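Burnmont open day, September

I went to the Burnmont open day because Kiri Tautahi had a spare place on the minibus and because there was a rumour of soup. The soup was real. It came from an urn marked Szabó and tasted mainly of urn.

Burnmont occupies three floors of an old seed warehouse, and the tour takes the lot in at a pace best described as fire drill. We were 20 in our group. On the ground floor is Zarkum, who make flat-pack shelving and let us sit on some of it, briefly. Upstairs Driler had laid on a talk about hinges, advertised as seven minutes long. I now know a fair amount about hinges.

I had most wanted to see the top floor, where the rooms are given over to household odds and ends: bags, cups, bits of cloth, all the stuff that lives in the bottom of my own kitchen cupboard and falls out when I want the colander. There are 300 items on the shelves according to the leaflet — I took its word for it. Kiri asked why so many bags. "People have a lot of bags," said our guide, and we moved on.

Somebody up there has firm views on decor. One bay has brick-patterned walls in greys and a pale mat covered with ferns and orange-tan flowers, which is more effort than I have put into my hallway. On it were a canvas tote in the crumpled state all totes reach in the end, a yellow plastic bag and a clear plastic cup. I felt quite at home.
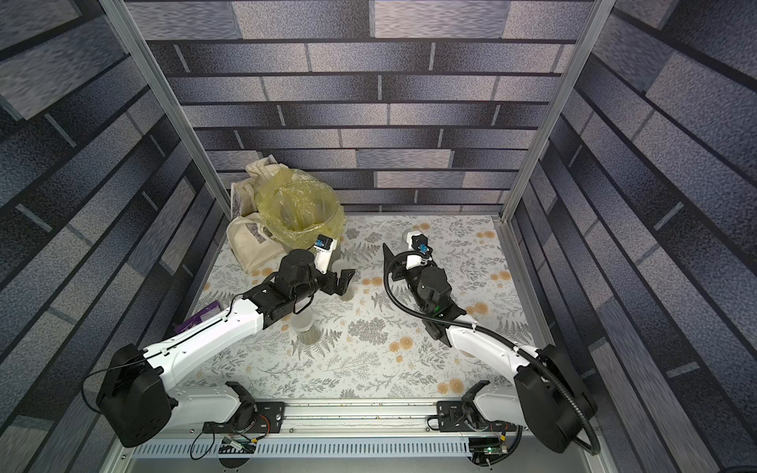

Top floor: tote, yellow bag and cup on the fern mat.

Entry was free, parking was not. Take the stairs if you can, as the lift was carrying shelving for most of the afternoon. The tea room shuts at four, and they mean it.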